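Demonstrationsdatensatz (Robotik)

Unter einem Demonstrationsdatensatz versteht man in der Robotik eine Sammlung vorgemachter Handlungen, aus denen ein lernendes System ableitet, wie es sich in ähnlichen Lagen verhalten soll. Man kann sich das ein wenig wie das Lernen in einer guten alten Werkstatt vorstellen, in der die Lehrlinge erst lange zuschauen und dann selbst zugreifen dürfen.

Die einzelne Aufzeichnung heißt Episode. Zu ihr gehören die Kamerabilder, die Gelenkstellungen und meist ein kurzer Satz, der die Aufgabe benennt. Die Sammlung Sakisel, die in Cleturberg entstand und im September 2023 abgeschlossen wurde, umfasst 1343 Episoden, von denen die kürzesten gerade einmal 25 Sekunden dauern. Gern verwendet man Kameras nahe am Handgelenk, denn so bleiben die Finger im Blick, auch wenn sich der Arm durch den Raum bewegt.

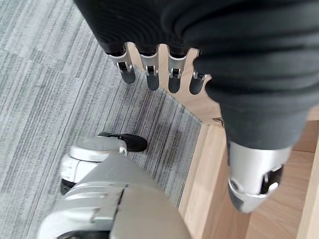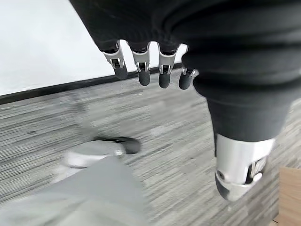 Roboterhand mit dunkler Hülle und metallenen Fingergelenken über gestreiftem Teppich

Zu den Eigenheiten solcher Sammlungen gehört, dass auch die unscheinbaren Abschnitte ihren Wert haben: das Warten, das Umsetzen, der etwas zögerliche Weg zum nächsten Gegenstand. Ältere Anleitungen empfahlen noch, all dies großzügig herauszuschneiden. In der Cleturberger Sammlung blieb es erhalten und wurde eigens gekennzeichnet, was spätere Auswertungen (und das Suchen nach Fehlern!) sehr erleichtert hat.

Für die Beschriftung sind 2 Durchgänge üblich. Weichen sie voneinander ab, wird die Episode ein weiteres Mal gesichtet. Das verwandte Verfahren nach Hosley kommt mit einem einzigen Durchgang aus, verlangt dafür aber ausführlichere Aufgabensätze.

Siehe auch: Imitationslernen, Teleoperation, Greifplanung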